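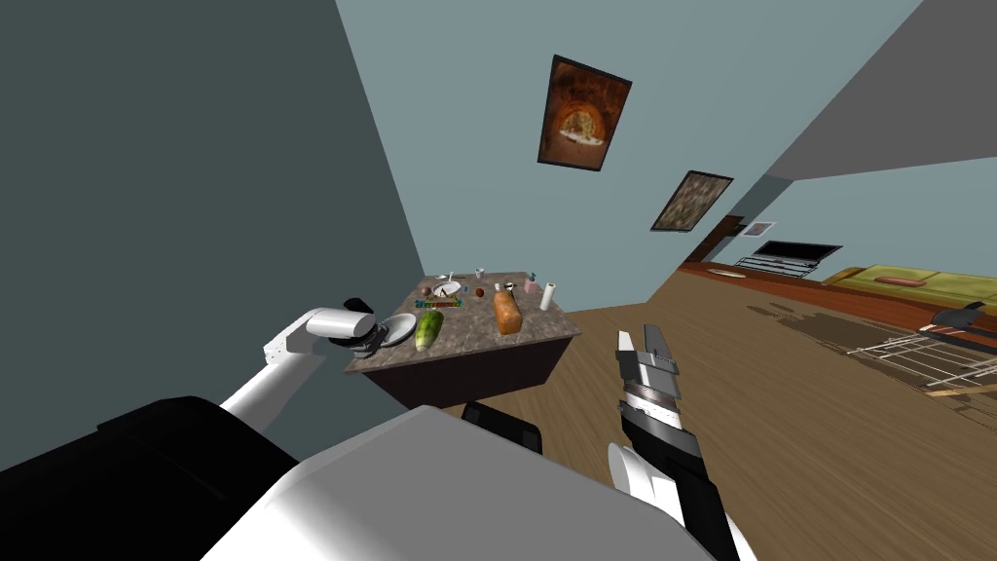
Torkport Shared Workshop
Bastine Build, Session 4: Grippers and the Kitchen Scene
Notes by Henrike Lenz, July 2019

Where we are

The base and torso of Bastine are finished and parked in the Wegener bay. Both arms are wired to the shoulder. The grippers are printed but only the left one is assembled. Tonight we put the right one together, and while the glue sets on the finger pads we go back to the simulator and work on the approach to the counter.

Bring your notes from session 3, because the joint names are the same. If you missed it, copy the joint table from the binder on the shelf above the drill press. Please put the binder back.

Gripper assembly

A finished gripper weighs 442 grams with the cable attached. If yours is much heavier, check the infill setting on the palm. One was printed solid last month and the wrist joint sagged under it.

1. Clean the finger slots with a flat file. Printed plastic leaves a ridge on the inside corner, and the finger will bind on it.

2. Slide both fingers in by hand, with no motor. They should travel the full length of the slot without sticking. Do this before you touch the screws.

3. Fit the motor to the back of the palm. Use the short screws. The long ones go through into the slot.

4. Plug the motor into the Varnex driver board, the port nearest the power jack. Leave the power off until the cable is clipped down along the forearm.

5. Power on and send the open command from the laptop. Stop at the first click. The click is the gear reaching its end stop, and it does not need to be pushed further.

6. Write down the open and closed positions. They go into the config file and also on masking tape on the palm. The tape is what people read when the laptop is at the other end of the room.

The control file

Each arm has its own section in the config. Keep left and right separate even where the numbers match. We tried a shared section in the first version, and every small fix to one arm broke the other.

Reach, shoulder to fingertip, is 1020 mm with the arm straight. Do not plan moves at full reach. The elbow has very little strength there and the wrist cannot turn far enough to keep the fingers level.

The kitchen scene

The simulated apartment is the same one as last time: an island with a granite top, and the living room with the TV and the couch through on the right. The counter is crowded on purpose. It has the white plate, the cucumber, the loaf, the paper towel roll, a bowl, cups and some smaller things. Real counters look like that, and a path that only works on a bare one is not much use to us.

Start with the left arm and the plate. Bring the gripper in beside the near corner of the top and hold it there. Look at the clearance to the plate before going any lower. The right arm should be held off to the side of the island with its fingers up, which keeps the forearm away from the bread.

Common mistakes from last session:

- Moving both arms at once before either had been tested alone.
- Lowering the wrist and then rotating it. Rotate first, at height.
- Forgetting that the torso shell sticks out in front. An elbow tucked in too tightly will hit it.
- Saving the run under the default name, so that the next person overwrote it.

Checking the fingers up close

Once the arm holds still, look at the gripper from close range with nothing in it. The fingers should be open with a clear gap that you can see the room through. Under this lighting the face of the left finger comes out bright white and the right one dark gray, so do not rely on brightness to tell where a finger ends. Use the edges. The room will be tilted when the wrist is turned. The two framed pictures on the blue-gray wall are handy for judging how far. 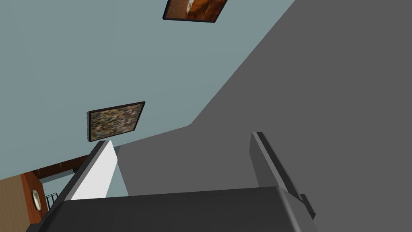

For next time

Finish the right gripper if you did not get to the end of step 6. Then run the plate approach in the simulator and save it under your own name. Write one paragraph on where the arm came closest to another object and what you changed.

We will not move the real arms over the bench until both grippers have their positions written on the tape. Eye protection for anyone standing in front of the robot, including people who are only watching.

The filament bin is nearly empty. Gray is fine for fingers. Save the black for the palms.

Comments (3)

dkb_lathe
Step 3 got me. I used the long screws and had to reprint the palm. Could you put the lengths in the notes?

Henrike Lenz
Short is 8 mm, long is 14. I will write it on the lids of the jars too.

marrow22
My left finger still sticks about halfway along after filing. I rubbed a candle in the slot and it moves better, but it's not smooth yet. Can I bring it Thursday?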